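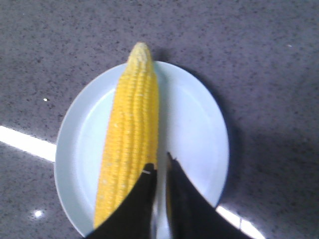

Session 5: Comparing wrist cameras and finger sets

Print this page | E-mail this page

Module tutor: Hidayah Khoo. Lab support: Ludmila Gajdoš.

Each pair tests two finger sets, the Osus and the Besent, on the same arm and with the same controller settings. The object is a cooked corn cob on a white plate. Leave the speed at 8 per cent until both of you have run the approach once.

1. Approach. Bring the open fingers down over the thick end of the cob, one on each side. Stop before contact and save a wrist view. Black fingers show up well against a white plate, but they hide part of the cob, so note how much of it you can still see.

2. Glare. A polished worktop throws back the ceiling lights as bright streaks. Check whether your threshold picks these up as plate. If it does, lower the exposure before you touch the threshold -- most groups do it the other way round and lose the rim.

3. Shadow. The arm darkens the worktop as it comes over. Run the plate finder with the arm high and again with it low, and write down both centres.

4. Grip. Close at the lowest force and lift 100 mm. Five lifts per finger set. Record slips, dropped cobs and marked kernels separately.

5. Swap sets and repeat from step 1. Recalibrate the camera offset after the swap, even if the mount has not been moved.

Write-up: two pages, with your table of lifts and one wrist view per finger set. Background reading is the Negussie chapter in the course pack. Log files go in the Storkdale folder under job 2366.

Last updated: 2024-10-09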